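Budget season, and somebody wants a robot

By the time this reaches you, most of the independents in our group will have had the call from Fostetti. The pitch runs half an hour and comes with a spreadsheet. In the spreadsheet, a two-armed robot handles the fiddly end of housekeeping, the loaned clothes and the wardrobe and the hangers, and by year three the line at the bottom turns green. I have been buying equipment for small hotels long enough to distrust any line that waits until year three to turn green.

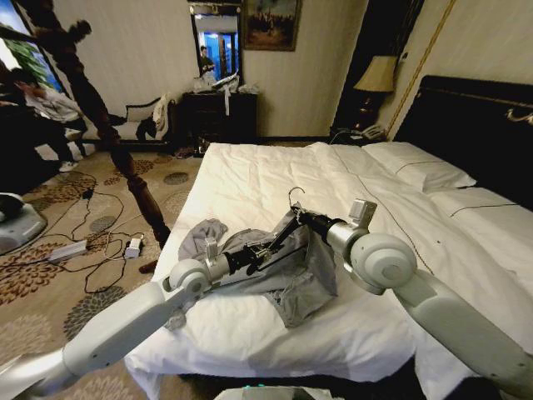
So before anybody signs, a few questions about that spreadsheet. It assumes 440 rooms under one roof. None of us has that. Our biggest member has 9 floors and one service elevator that everybody fights over, and I would like to know who moves the machine at ten in the morning when the linen carts are lined up. The sheet has no row for it. It also has no row for the person who stands by while it works, and in every trial I've been told about there was one, usually more.

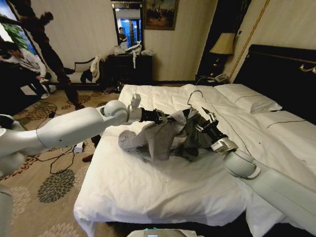 Eimear Ó Ceallaigh
Purchasing Adviser

Second question: what are we paying by? Fostetti quotes a monthly lease. Isedeck, who called two weeks later, wants to charge by the task, and their draft contract has a nice loose idea of what a task is. If the arms get a shirt onto a hanger on the fourth try, is that one task? I asked. They are getting back to me.

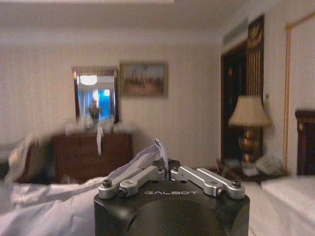 Spare parts deserve their own page in any budget, and neither firm has given us one. I want a price list for every part that wears, with delivery times, before June. Look at the fingers on the gripper, all metal links and pivots and little hex-socket screws, and ask what happens when one pivot gets sloppy in the middle of a full week. Kamlesh Malhotra, who runs maintenance at the Gallegos, says he can fix anything he can get a part for. Quite so. He still has a laundry press down from last time.

My advice for now is to put down 600 dollars for a site survey, done by someone who isn't selling, and leave the rest of the line blank. Outlets, elevator, carpet, door widths. If the numbers still look good after that, ask for a trial in your own rooms with your own staff holding the stopwatch. 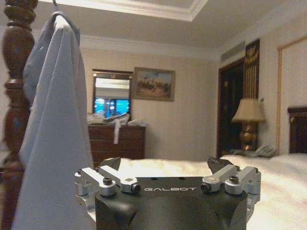
MEMBER NOTICES

The Gunditz linen order closes on 22/11/2023. Late orders go at list price, no exceptions this time. Fatemeh Hosseinzadeh has the forms and will also take questions on the new towel weights.

Anyone who has already signed with either robot firm, please send me the contract with the prices left in.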